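4.2 The student workcell and the first full term of use

The workcell went through three versions before the students were happy with it, and the third one (they named it Bener) is the one used for all results in this paper. It began as a class exercise in the Flitbridge robotics course, where each team had to propose a place for the arm to work that would be hard on its vision system. Most teams went for clutter. Annelies Van Leeuwen's team went the other way and asked what would happen if the background itself did the confusing, and we liked the idea so much that the whole class adopted it!

Figure 3 gives the view from the wrist camera with the gripper open over the slab. The surface has a veined, marble-like pattern in grays with a browner band across it, and the two walls behind it carry pairs of white wavy lines on a dark ground. A metal post marks the corner where they meet. Both fingers stay in view at the bottom of the image, and the students soon learned to treat them as a handy reference when checking that the camera mount had not shifted between sessions.

Each team recorded 300 practice episodes by hand guiding the arm, then another 300 with the teleoperation software written by the Haneck group in the same course. After removing episodes with missing joint data, the class was left with 2,004 usable recordings, far more than we had hoped for when we planned the term in May. Every episode starts from an open gripper and lasts at most 30 seconds. Teams were free to choose their own objects, and they argued (at length, and very productively) over whether a gray object on a gray slab was a fair test or just a mean one. We kept those episodes in and report them separately in Section 5.

The part we enjoyed most was watching students debug their own detectors. One early model kept proposing grasps on the stone pattern, and the team traced this to training crops taken from a plain white table. Their fix was simple: they mixed in crops of the bare slab, labeled as background, and retrained overnight. The Geagea team borrowed the same crops the next morning and added random rotations.

Figure 3. Wrist camera view of the Bener workcell, gripper open. 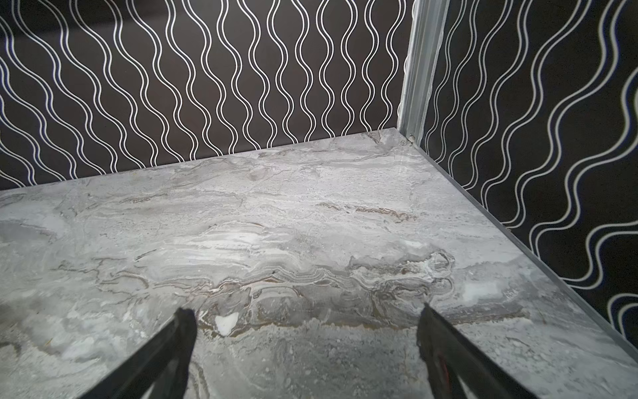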